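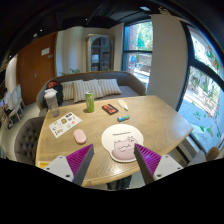
About Veremard | Evening Classes for Adults

Most bookkeeping schools will tell you that anyone can run a set of books after a weekend. We doubt it. We have seen what comes out of those weekends, and a fair amount of it ends up on our desks in November, when the owner of a small shop finds that sales tax was never set aside.

Veremard teaches bookkeeping to people who run small businesses or work in them. There are 2 courses, Basic and Second Year. Basic covers invoices, bank matching, payroll and the month-end close. Second Year is mostly about fixing things that have already gone wrong. Classes are held in the evening in the old Hodel building, upstairs, and they are kept small.

We don't promise you a job. Other schools do, and we'd like to see how they count. By December 31, 2022, 983 people had finished Basic with us, and we were told more than once to round that up to 1,000 for the website. It would have looked better. It would also have been a strange thing for a bookkeeping school to do.

We're wary of software, too. Haletti and Bagheri both get class time, mainly so that students can see how two programs handle the same refund. Students still learn to do a bank match on paper first, which takes four evenings and isn't popular.
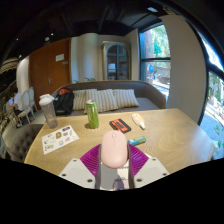
Rezaul Amarasinghe thinks the paper part goes on too long and says so at every staff meeting. In his view a student who understands debits after one evening won't understand them any better after four, and the shops they work for threw out their ledgers years ago. He may be right. We've asked him to show us the test scores.

Nanami Hirose teaches Second Year and will talk to you before you sign up – quite often she suggests that you wait, or hire somebody. There's no sales team and no discount that ends at midnight. If a course sounds wrong for you, it probably is.

We use cookies to remember your settings and measure visits. Accept | Manage choices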